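Still cross. They've taken Vesemberg off the evening slot and put it on at 11 at night, no warning, nothing in the listings. Eskil Granström played the old ferryman in that show for years and they shove his last series on when half of us are in bed. Wrote to the channel in May. Got a standard reply, thanks for your coments etc. Wrote agian tonight, longer. The fan page has 611 names on the petition now, was 62 when I signed. Hoping for up to 800. Watched the one with the flooded chapel again, tea went cold. Still the best thing he did. Must set the recorder before bed.
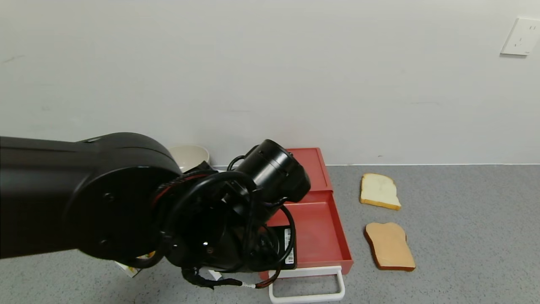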